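Pintar una habitación en color oscuro sin que se noten los retoques

Los tonos granate, verde botella o azul noche quedan bien en un dormitorio o en un despacho, pero perdonan menos que el blanco. Cualquier roce, parche o empalme de rodillo se ve en cuanto entra luz de lado. Estos consejos sirven para paredes de yeso o de pladur en buen estado y para puertas y paneles lisos.

Vaciar y proteger

Saque de la habitación todo lo que pueda moverse una sola persona. Los muebles grandes van al centro, tapados con plástico fino sujeto con cinta. Descuelgue los cuadros y guarde los tornillos de cada uno en una bolsita pegada por detrás con cinta de carrocero.

El suelo se cubre con cartón en rollo. El plástico solo resbala y se rompe al mover la escalera. En el encuentro con el rodapié, pegue primero una tira de cinta y monte el cartón encima, con una segunda tira.
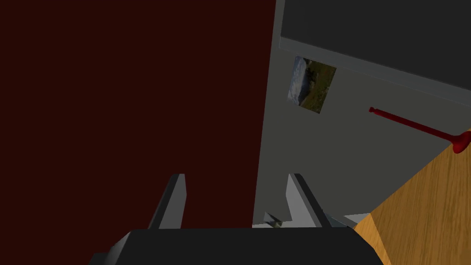
Las tapas de los enchufes se quitan siempre, con la corriente cortada en el cuadro. Recortar alrededor con la brocha lleva más tiempo que aflojar dos tornillos y casi nunca queda recto. Tape el mecanismo con cinta y vuelva a poner las tapas al día siguiente.

Preparar la superficie

Lave la pared con agua templada y un poco de jabón neutro, de abajo arriba para que no se marquen los chorretones. En las cocinas hace falta desengrasante. Deje secar hasta el día siguiente, con la ventana abierta si no llueve.

Los agujeros de los tacos se rellenan en dos pasadas, la segunda muy fina. Lije con grano fino y pase un trapo apenas húmedo. Para comprobar el resultado, apague la luz del techo y arrime una linterna a la pared: los bultos hacen sombra.

Debajo de un color oscuro conviene una imprimación teñida de gris. Con imprimación blanca suelen hacer falta tres manos; con la gris, normalmente bastan 2. En la tienda la tiñen en el momento, aunque hay que pedirlo.
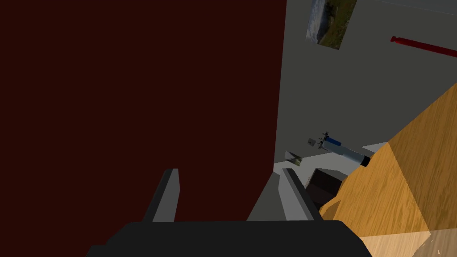

Un granate liso de cerca, sin dibujo ni marcas.

Cuánta pintura comprar

Mida el perímetro, multiplíquelo por la altura y reste puertas y ventanas. Una habitación mediana con 42 metros cuadrados de pared, a dos manos, son 84 metros cuadrados de pintura. Divida por el rendimiento que indique el bote y añada un litro de reserva para retoques.

Si necesita más de un bote, mézclelos todos en un cubo grande antes de empezar. Entre dos botes del mismo color puede haber una diferencia pequeña, y en un tono oscuro se nota a mitad de pared. Apunte en la tapa la referencia, la habitación y el mes.

La mano de pintura

Recorte primero las esquinas y el encuentro con el techo, pero solo de una pared. Pase el rodillo enseguida, con el recorte todavía fresco, y después vaya a la siguiente. Si recorta toda la habitación de una vez, al secar queda un marco más brillante alrededor de cada pared.

Cargue bien el rodillo, extienda en franjas verticales y termine con una pasada suave, siempre en el mismo sentido. No vuelva sobre lo que empieza a secar. Una gota o una calva se arreglan con la mano siguiente.

Para los rincones va mejor un rodillo pequeño de espuma que la brocha, que deja surcos. La cinta se retira con la pintura aún blanda, tirando hacia atrás en ángulo. 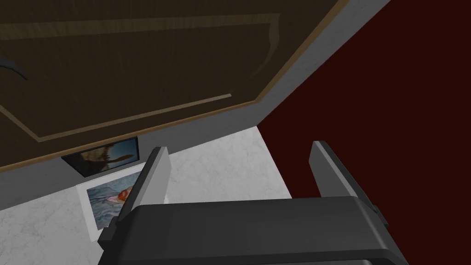

Rincón con pared granate y dos cuadros en el suelo.

Antes de volver a colgar nada, espere una semana. La pintura mate oscura está seca al tacto en unas horas, pero sigue tierna por dentro y los marcos se pegan. Ponga topes de fieltro en las esquinas inferiores de cada cuadro.

Las puertas

Lo mejor es desmontarlas y pintarlas tumbadas sobre dos caballetes. Si se quedan en su sitio, ábralas y calce el canto inferior con una cuña a cada lado para que no se muevan. Las manillas se quitan; las bisagras se tapan con cinta.

Empiece por los cantos, siga con las molduras si las hay y deje los paños lisos para el final. Use esmalte al agua y un rodillo de pelo corto. Entre mano y mano, lije muy suave y quite el polvo. 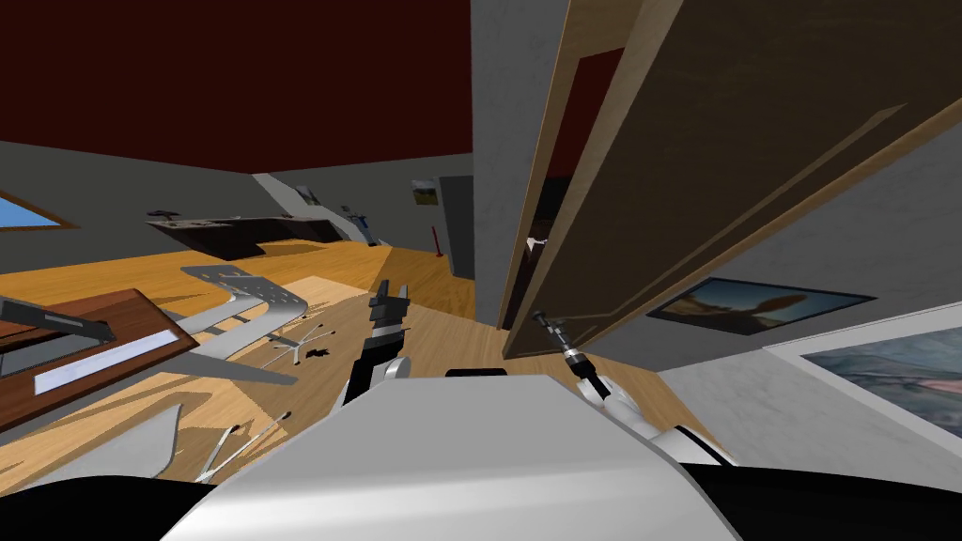 La puerta, abierta.

No cierre la puerta la primera noche. El esmalte fresco se pega al marco y al abrir salta justo en el canto, donde peor se retoca. Si no hay más remedio que cerrarla, una tira de papel de horno entre la hoja y el marco evita el problema.

Limpieza y retoques

Los rodillos envueltos en film aguantan de un día para otro en un sitio fresco. Al acabar, escúrralos contra el borde del cubo antes de lavarlos y no tire los restos por el desagüe.

Guarde el sobrante en un tarro de cristal lleno hasta arriba. Para retocar un roce, dé toques con un trozo de esponja, muy poca pintura y sin salirse de la marca.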